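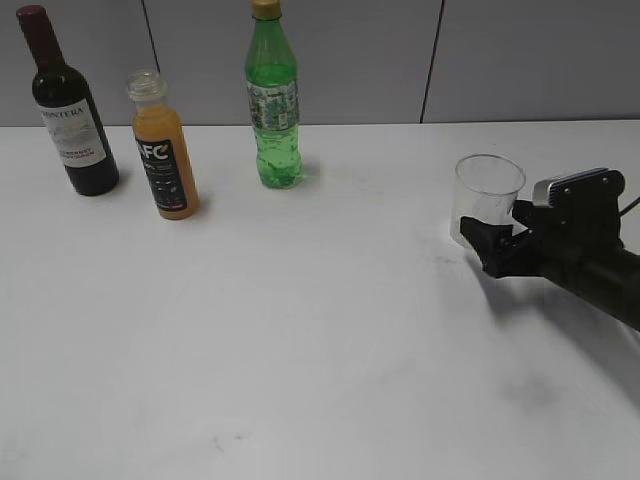

Protokoll zur Besprechung Greifersatz Jomness

Betrieb > Technik > Protokolle > Getränkeausgabe

Datum: 08.12.2022
Ort: Maddocks, Standort Brultham, Besprechungsraum Technik
Leitung und Protokoll: Ffion Penry
Anwesend: Technik, Einkauf, Veranstaltungsservice, zwei Vertreter der Firma Sterkano
Entschuldigt: Buchhaltung

TOP 1 Protokoll der letzten Sitzung

Das Protokoll vom September wird ohne Änderungen angenommen. Der offene Punkt zur Stromversorgung der Theke ist erledigt.

TOP 2 Angebot der Firma Sterkano

Sterkano stellt das überarbeitete Angebot für den Greifersatz Jomness vor. Der Satz umfasst den Greifer mit zwei Fingern, die Kamera am Handgelenk, das Anschlusskabel und die Software zum Anlernen von Abläufen. Der Arm selbst ist nicht enthalten, der vorhandene kann nach Angaben von Sterkano weiterverwendet werden.

Der Kaufpreis beträgt 1615 Euro. Alternativ ist eine Miete für 379 Euro im Monat möglich, darin sind Wartung und Softwarepflege enthalten. Der Einkauf hält die Miete nur für die Probezeit für sinnvoll und bittet um eine Regelung, nach der gezahlte Raten beim Kauf angerechnet werden. Sterkano nimmt den Punkt mit.

TOP 3 Aufgaben an der Getränkeausgabe

Der Veranstaltungsservice erläutert, was an der Ausgabe gebraucht wird: Becher greifen, versetzen und auf dem Tisch abstellen, ohne benachbarte Flaschen zu berühren. Das Einschenken bleibt vorerst Handarbeit. Flaschen aus Glas und Kunststoff stehen im Betrieb nebeneinander und haben unterschiedliche Höhen und Durchmesser. 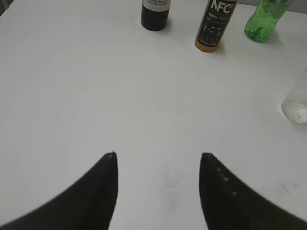

Arbeitsplatz aus Sicht der Handkamera: Flaschen und Becher, Greifer geöffnet

Die Technik weist darauf hin, dass durchsichtige Becher auf heller Fläche für die Kamera schwierig sind. Sterkano bestätigt das und empfiehlt, beim Anlernen verschiedene Becherpositionen und Lichtverhältnisse abzudecken. Eine dunkle Unterlage würde helfen, ist vom Veranstaltungsservice aber nicht gewünscht. Es wird vereinbart, zunächst mit der weißen Tischfläche weiterzuarbeiten.

TOP 4 Greiffinger und Reinigung

Die Finger sind schwarz und laufen nach oben spitz zu. Die Technik fragt nach der Haltbarkeit der Oberfläche bei täglichem Wischen mit Spülmittel. Laut Sterkano ist das unproblematisch, alkoholhaltige Reiniger sollen dagegen nicht verwendet werden. Ein Pflegeblatt auf Deutsch fehlt noch.

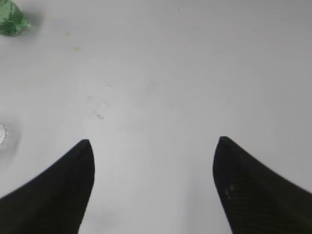
Auch für den Tisch braucht es eine Regelung. Saftspritzer und Krümel sollen vor jedem Durchgang entfernt werden, damit die Becher sicher stehen und die Kamera keine Flecken mit Gegenständen verwechselt. Der Veranstaltungsservice ergänzt die Reinigungsliste entsprechend. Gebrauchte Becher mit Saftresten werden für Übungen weiter zugelassen, an der Ausgabe selbst kommen nur neue zum Einsatz.

Zur Greifkraft gibt es unterschiedliche Meinungen. Die Technik möchte sie so niedrig wie möglich einstellen – dünnwandige Becher verformen sich leicht. Sterkano rät, den Wert erst nach Abschluss der Versuche mit gefüllten Bechern festzulegen. So wird verfahren. 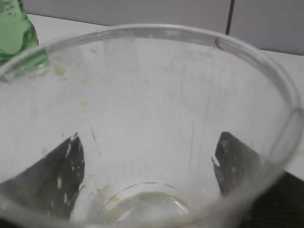
Was kostet ein Paar Ersatzfinger, und kann es im Haus gewechselt werden?

Ein Paar kostet 33 Euro und wird mit Schrauben befestigt, der Wechsel ist ohne Servicetermin möglich. Danach muss der Nullpunkt des Greifers neu eingestellt werden.

TOP 5 Beschlüsse

Der Greifersatz wird zunächst gemietet. Über den Kauf wird nach der Probezeit entschieden.
Ein Paar Ersatzfinger wird mitbestellt.
Die Kabelführung am Greifer wird vor Beginn der Probezeit von der Technik geprüft.

TOP 6 Offene Punkte

Anrechnung der Mietraten – Sterkano
Pflegeblatt auf Deutsch – Sterkano
Reinigungsliste – Veranstaltungsservice
Freigabe der Monatsrate – Einkauf mit Buchhaltung

Der nächste Termin wird per E-Mail abgestimmt.

Für das Protokoll: Ffion Penry

Kontakt | © Maddocks, Brultham | Nach oben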